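24 December 2025 – bench notes, Mackay amplifier

Came in to finish the hum problem before the break. The building heat is already on its holiday setting, so these notes were typed in gloves.

**Hum, continued.** Still there with the input shorted, so I can stop blaming the turntable, which I've been doing since October. Swapped the Truvo filter caps for the Hastari ones. Hum dropped by an amount I would call "moral support." Ripple at the first cap is 31 mV, down from 200, so the supply is fine and the problem is somewhere I don't want to look.

**Grounding.** Found two chassis grounds on opposite ends of the case, courtesy of whoever repaired this last. Lifted one. Hum went away, and so did the left channel. Put it back. Will run everything to a single star point by the transformer, as the Ulix service sheet suggests on the page I skipped.

**Wire.** Red is for B+ and only B+, please. I drew up a color chart for the shared stock and it has been treated as light fiction. Anyone taking wire from the pile: cut what you need, coil the rest, tape the ends.
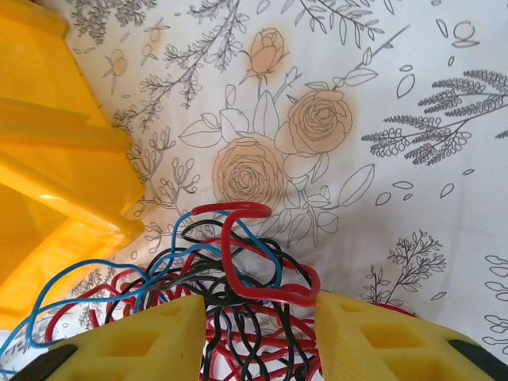 **Left for January**

- Star ground, then measure again before touching anything else
- Replace R18 – reads 803 ohms, should be 680
- Order heat shrink in a size we use
- Return the good strippers to the drawer (I have them, sorry)

Amp is unplugged and the caps are bled. Lid is off, screws are in the mug, do not drink from the mug.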